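Lulholm, the back rooms

Unit 9 in July, when the fans do most of the talking. We meant to tidy before the gallery went up. We meant to do lots of things.
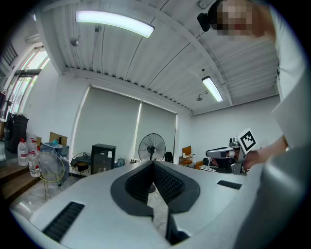 Gray blinds down, fan at its post, gold wire chair looking far too glamorous for the company it keeps.

Next comes the marble floor, easily the fanciest thing we own, and the clothes that have settled on it.

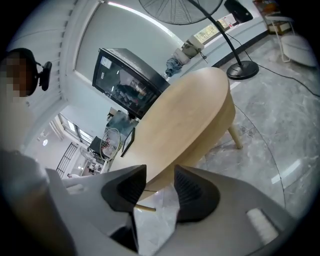 Round side table, big floor fan, laundry policy under review.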